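January 2, 2024
Workshop notebook – dye bench

Back in after the break. Heating was off over the holiday, so the first hour went to getting the room up to a temperature where the scale would settle. Zeroed it twice, then checked it against the brass weight. Fine.

Carrying on with the madder series for the Haugen blanket order. Gunvor wants a red that leans orange without going brick, and she wants it repeatable across 50 skeins, which the July batches were not. I went back through the July pages last night. The recipe is the same on every page, but the water source changes halfway through and I only wrote that down once, in the margin. My guess is that the calcium accounts for most of the spread. I will write the water down every time from now on.

Wool today is the Tronska two-ply, lot 3568. Scoured before the break and stored dry. It still had some grease in the middle of two skeins (they felt tacky and the water beaded on them), so I scoured those again and set them apart. Do not put them in with the test skeins even if they look all right tomorrow.

Mordant: alum at 12 percent of dry weight, cream of tartar at 6. Brought up slowly to 90 C, held one hour, left to cool in the pot. Inese thinks the tartar is pushing the color toward orange more than we need, so pot B has alum only. Everything else in B matches A. 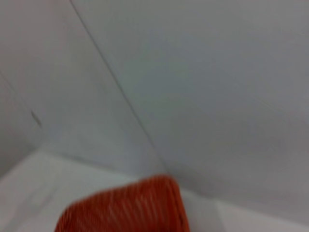
Red-orange, close up and soft. Not for color matching.

Madder is the Dendach ground root, the new sack. It is finer than the old one and it cakes if you tip it straight in. Made a paste with cold water first, let it stand overnight, then strained it through the doubled muslin. The muslin needs replacing. I had specks on one skein of the last lot that I first took for uneven mordant, and they rinsed out when I worked the yarn open.

Plan for the dye bath tomorrow, both pots:
Root at equal weight to fiber
Tap water, kitchen side, with chalk added to A and B alike
Raise to 65 C over an hour and a half, no faster
Hold at 65 for one hour, turn the skeins every ten minutes
Leave in the bath overnight

The old notes say 70 is safe. I don't trust that with our thermometer, which reads low by two degrees when it is clipped to the side of the pot. Use the long probe and keep it off the bottom.
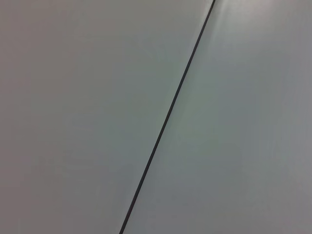
For the fastness strips I want 7 pieces from each pot: one kept in the dark as the control, three for the window and three for washing. Label with the punched tags. The ink on the paper ones ran last time and I ended up guessing which strip was which, so those results are crossed out and should stay that way.

Gunvor asked if we could overdye the July skeins to bring them in line. Possible for the pale ones. The darker ones have already gone brown and more madder won't lift them. Suggested she offer those to Skina for the rug border, where the variation won't matter. She will call them.

To do
– order muslin, the tighter weave
– pH strips, down to the last few
– ask Inese for her tartar-free notes from the onion skin tests
– wind the rest of lot 3568 and tie the skeins loosely in four places, three was not enough
– wash the big enamel pot, there is still iron residue at the rim and it will sadden the red

Pots A and B cooling with lids on. Probe is drying on the rack.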